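Plivex Simulation Workbench - Setup Guide
Section 7: When the gripper view goes wrong

This section covers faults in the wrist view: a gripper that ends up staring at nothing, objects that sit where they shouldn't, and the Prasine controller's habit of reporting success in either case. Read it before your first unattended run. Most people read it after.

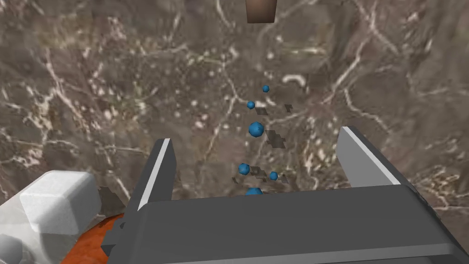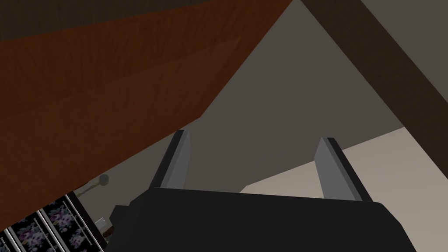
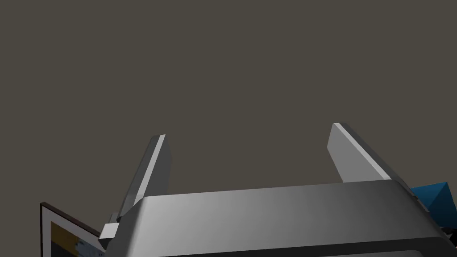 Wrist views, simulated. Fingers open in all three.

Page last changed: 21/10/2025

7.1 Before you start

You need a working scene (Section 4), a loaded gripper model (Section 5), and write access to the log folder. If you skipped Section 5 and let the installer pick a gripper for you, go back. The installer picks the first one in the alphabet.

CAUTION: Everything in this section is done with the hardware link OFF. The simulator forgives a wrist that swings up under a tabletop at full speed. A bench does not, and neither does the bench's owner.

7.2 The false "Done"

The fault that fills our inbox goes like this. The controller prints "Task complete," the status light on the panel turns green, and the fingers are holding air. Prasine decides that a grasp has worked when the close command has been sent and acknowledged. It has no opinion on whether anything was between the fingers.

To turn on the grasp check:

1. Stop the run. Use Stop, not Pause. Pause keeps the last command in the queue and will carry it out with enthusiasm when you resume.
2. Open Controller > Grasp > Confirm.
3. Set Confirm to "Contact." The default is "Command."
4. Set the contact wait to 200 ms.
5. Save the profile under a new name. The default profile is restored at every restart, along with its optimism.
6. Run the test grasp with no object in reach. It should fail. If it passes, the setting did not save; repeat from step 2.

Note: a run that used to succeed every time may now fail quite often. It was failing before. You have simply been introduced.

7.3 Wrist pointing the wrong way

If the view shows a plain wall and the open fingers, and your task is on a table, the wrist is probably in the wrong frame of reference. The Wiltmont arm model and the Echeverri arm model disagree about which way is up at the last joint, and both are quite sure of themselves.

1. Stop the run.
2. Open Arm > Frames and read the tool axis. For a downward grasp, the arrow should point at the work surface.
3. If the arrow points at the ceiling, tick "Flip tool axis." Tick it once. Ticking it twice puts it back, and we have had that ticket more than once.
4. Press Home and wait for the arm to settle.
5. Check the wrist view. You want the work surface behind the fingers, as in the first picture, with the marble and the blue spheres. A view with the underside of something wooden in it, as in the second, means the arm has gone exploring.
6. If the view is still wrong, delete the cached pose file and repeat from step 4. The cache survives an uninstall.

CAUTION: Do not correct a bad wrist by dragging the arm with the mouse while a run is active. The controller treats the drag as an error and fights it. When you let go, it wins.

7.4 Objects that float, sink or leave

Small objects are the usual offenders. Above 40 loose bodies in one scene, the contact solver starts cutting corners, and the corners it cuts are the ones holding your objects on the table.

1. Open Physics > Solver.
2. Set the step rate to 400 per second.
3. Turn on "Thicken small shapes." Thin flat pieces need this most.
4. Reset the scene and let it sit for 2200 steps before you send any arm command.
5. Look in the log for "body out of bounds." Any object listed there has left the room through the floor and will not be coming back on its own. Use Scene > Recall All.

Note: if you skip the wait in step 4, objects may still be dropping into place while the gripper closes. The result can look like a successful grasp. See 7.2.

7.5 Emergency stop in simulation

The red button on the toolbar stops the simulated arm only. It does nothing to a real arm, even one connected through the hardware link. Until version 3 the button was labeled "E-STOP," and after an afternoon last April that we would sooner not describe, it is now labeled "SIM STOP."

1. Press SIM STOP and confirm that the joint values stop changing.
2. Restart the controller before clearing the fault. Clearing first hides the message without fixing the cause.
3. For real hardware, use the physical stop on the hardware. Know where it is before you turn the link on.

7.6 Sending us a report

Attach the log, the scene file, the saved controller profile and one wrist view from the moment of the fault. Please don't send only the line "Task complete." We have plenty of those.

Next: Section 8, Hardware link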